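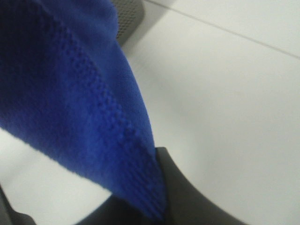 How should a hut keep its down sleeping bags between two seasons? Each bag should hang at full length in a dry room, outside its stuff sack, so that the down can keep its loft.

4.2 Storage between seasons

The two huts in our study, Sisholm and Sodton, follow different routines. At Sisholm the bags are hung from the end of the season until June. At Sodton they stay in their stuff sacks on a shelf, as it was always done there. The inventory taken on 2019-03-17 lists 1,537 bags at Sisholm and 654 at Sodton. Bags with a repaired shell were counted but they are left out of the loft measurement, which follows the procedure of Espinoza described in Section 3.

We measured loft after the bag had rested open on a flat surface for one night. In both huts the older bags gave lower values, and the difference between the routines was most clear in the foot section – the part that is pushed first into the sack. We can not separate fully the effect of storage from the effect of washing, as Sodton also washes more often. Textiles other than bags were outside the measurement.

Figure 3. Blue cloth suspended above a tabletop. 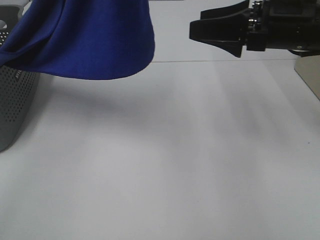 Does one season in a stuff sack ruin a down bag? One season alone seldom does lasting harm, and most of the loft returns when the bag is aired and shaken by hand.

The loss becomes more serious when the bag is packed with some moisture inside. Villalobos and Sæther kept the hut logs for us, and they marked every bag which was packed on a rainy day. These bags are treated separately in Section 4.3.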